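Shares 278 | Comments 14

The repair shop on the ground floor of the old Drernstead mill takes in office computers that companies have finished with. On a Monday morning they come through the door on pallets, most of them plain black towers. By the end of the week many have gone out again, to schools, clubs and people looking for work.

Last year Priria, as the shop is called, passed on 1560 machines. Another 303 were stripped for parts.

"People think an old computer is slow because it's worn out," says Urbonaitė, who runs the benches. "Usually it wants a new drive and a good clean."
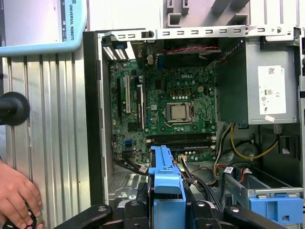 Ieva Šimkus

The side panel comes off first. With a Dell tower that leaves the whole green board in view, with the processor in its socket and the memory slots below it. Dust is blown out, the fan is spun by hand and every cable is pushed home. The power supply gets its own test – a weak one can look like a dozen other faults, and the shop has lost whole afternoons that way.

Memory is next. Sticks are pulled from the scrap machines, tested overnight and sorted into egg trays by size. Expansion cards go in a drawer. There isn't much call for the ones that fit the white PCI slots, but a man from Irkis drives over for them every few months and pays in cash.

Drives are wiped before anything else is done with them, and those that fail the wipe are drilled.

The shop has room for almost 3000 towers if they are stacked to the beams, though Urbonaitė prefers to keep the aisles clear. December is the busy month, when offices clear out before the holidays. She has asked the landlord for the room next door and expects an answer in the spring.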